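Paper Towel, Cloth or Newspaper: Choosing a Wipe for the Job
By Úna Kavanagh
January 7, 2020
339 shares | 14 comments

Most smearing, linting and scratching blamed on the cleaning product is caused by the wipe. A mild soap solution on the right cloth will clean more surfaces than a strong spray on the wrong one. The notes below cover the materials found in an ordinary house and workshop, how to fold them, and how to wash the ones that can be washed.

Paper towel

Paper towel is made from short wood fibres pressed into a loose sheet. It absorbs quickly and gives up its fibres when rubbed hard. Use it for grease, raw meat juices, egg, pet accidents and anything else that should go straight in the bin.

Do not use it dry on acrylic, spectacle lenses, piano finishes or a television screen. Wood fibre is hard enough to leave fine scratches in soft plastics and coatings. These show up in low sunlight and can't be wiped away.

Two-ply sheets hold together better when wet than a single thick ply. Embossed towel picks up more liquid but leaves more behind on glass. For windows, the flat blue workshop roll is better.

Cotton

Old cotton sheets and shirts make the best general cloths. New cotton carries a finish that repels water and should be washed three times before use. Cut off buttons, seams and hems, as the stitching is often polyester and will mark varnish.

A square cut to the width of two hands folds down to a convenient pad. Larger pieces trail in the bucket and drag dirt back across the part already cleaned.

Terry towelling absorbs most for its weight but sheds loops. Keep it for floors, and for drying the car below the line of the doors.

Microfibre

The split fibres lift grease without detergent, provided the cloth is damp and clean. Three things ruin microfibre: fabric softener, a hot tumble dryer, and being washed with cotton. Softener coats the fibres, heat melts the tips, and cotton lint fills the gaps.

Wash at 40 degrees with a small measure of liquid detergent and hang to dry. If a cloth stops picking up water, soak it overnight in hot tap water with two spoonfuls of washing soda, rinse it twice and try again. If it still pushes water about, move it to the workshop box.

Newspaper

The old advice to polish windows with newspaper dates from different inks and heavier paper. Current newsprint goes to pulp sooner and can leave grey marks on white frames. It is still useful for stuffing wet shoes, lining the compost caddy, and taking the worst of the fat out of a roasting tin before washing.

Workshop rags

Keep these apart from household cloths and never wash them in the kitchen machine. Rags used with linseed oil, Danish oil or some wood stains can heat up as they dry and catch fire without any spark. Spread them flat outdoors, one layer thick and away from anything that will burn, until they are stiff. Otherwise put them in a metal tin of water with a tight lid. A heap in a bin bag is the dangerous arrangement — so is a bundle left on the bench overnight.

For solvent work, use undyed cotton. Acetone and cellulose thinners will pull colour out of a printed rag and put it on the job.

Folding and holding

A bunched cloth touches the surface at a few high points and misses the rest. Fold in half, then in half again. This gives eight clean faces, counting both sides as the pad is opened and turned. Change face as soon as the cloth begins to drag or streak.

For narrow places such as window channels, tap bases and the gap beside the hob, fold the sheet to a strip and hold it upright by the middle, with the loose end hanging down. Push the fold into the gap and draw it along in one direction. Scrubbing to and fro packs the dirt into the corner. 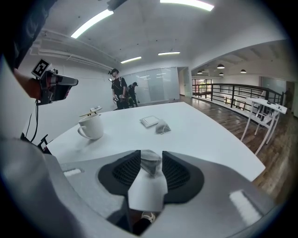

Folded white piece, pinched upright with its lower edge hanging down.

For wider grooves, wrap one layer over a blunt plastic scraper. Anneliese Lenz, who restores sash windows, wrote in to recommend a wooden lolly stick cut square at the end. It is softer than the scraper and will not mark old paint.

Damp or dry

Dust dry surfaces with a cloth that has been wetted and wrung until no more water comes out. A dry cloth moves dust into the air. Polish with a second, fully dry cloth before the first pass has dried by itself, particularly on stainless steel and black glass.

In hard-water areas, use boiled and cooled water for the final wipe on mirrors. Some of the lime stays in the kettle.

Storage

Sort by use and mark each group, by colour or with a stitch in one corner. Kitchen, bathroom, floor and workshop is enough for most houses. Put cloths away only when fully dry. A sour smell that survives a 60-degree wash means the cloth is finished — cut it up for oily jobs and throw it out afterwards.

Paper towel keeps indefinitely if dry. Under the sink is the usual place for it and the worst, as a slow leak will soak up through the roll before anyone sees water on the cupboard floor.

14 comments | 1,256 views

Related
Removing limescale from a tap without dulling the chrome
Washing soda, bicarbonate and borax substitute compared
How to sharpen a cabinet scraper
Re-sealing a draughty sash window
Seven uses for a worn-out bath towel
Storing paint so that it keeps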